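Left arm drops out after long sessions, wrist encoder fault
Bimanual cells > Troubleshooting

kunora_bench
Hello all. I am asking for help with a fault on our left arm. We run a two-arm table for pick and hang tasks: a mug on a rack, small packages from one side to the other. Since November the left arm stops in the middle of a motion with "joint 6 position lost". The brakes close and the operator must restart. It never happens in the first hour. The controller counter says 2,194 cycles since the last service and I have had the stop 2 times today.

What I did already: changed the controller fuse, updated the firmware, ran the self test from Stadusov. All pass.

guthrie_tech
Does it stop in the same pose every time? And how is the gripper cable routed? Please post the arm as it is when you work, with the cables on.

kunora_bench
Thank you for the quick answer. The pose is not exactly the same, but it is always when the arm reaches far across the table and the wrist turns. Near the base I have never seen the fault. 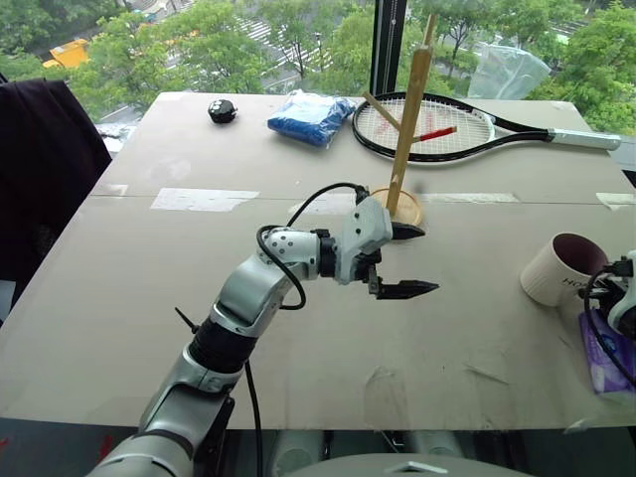 The gripper cable goes behind the wrist and then around the arm. I made the loop a little bigger in the summer, because the old one was pulling on the connector. I did not think it can be too big.

guthrie_tech
I think it is your cable. When the wrist turns with the arm stretched, a loop like this one can catch behind the housing. Then the next turn pulls on the plug. You lose the signal for a few milliseconds and the controller does the right thing — it stops.

Try this with the power off and the arm supported: move the wrist by hand through its full range and watch the loop. If it gets tight anywhere, you have your answer.

plondale_m
I don't agree. A cable problem would also show in the first hour. A fault that comes only when the arm is warm is the encoder board. We had the same message on our unit at Plondale and lost two weeks on cables before we changed the board. The stop was gone the same afternoon.

guthrie_tech
Warm cable is softer and hangs lower, so the time does not exclude it. Also a board is expensive and a cable tie is not. I would start with the cheap thing.

plondale_m
Cheap, yes, but he runs with people at the table. If the encoder is really dying, the next failure may be a wrong position and no stop at all. I would not run it at full speed until this is known.

kunora_bench
You are right about the speed. I have now limited both arms to a quarter and nobody puts hands on the table while the drives are on. Before, we sometimes reached in to stand the mug up again. I am not proud of this.

s_lindenbay
Please also check that your stop button cuts both arms. On our table it was wired to the left arm only, and the right one continued its motion when the left one faulted. We found it by luck.

kunora_bench
I checked this morning. The button stops both arms. But the fault on the left does not stop the right one! It finishes its move first. I have written to Stadusov about this.

About the cable: I did the hand test. Close to the end of the wrist range the loop goes tight and I can feel the plug move. I made a shorter loop with a new tie point and ran at low speed until the evening, no stop. It is too early to say it is solved.

guthrie_tech
Good sign. Replace the plug also, the pins are probably worn. We change ours at some 2,000 cycles.

plondale_m
One evening at quarter speed does not prove much. Log the encoder temperature and post the file when it stops again. I still say board.

kunora_bench
I will log it. The new plug is ordered and I will write here after it is installed.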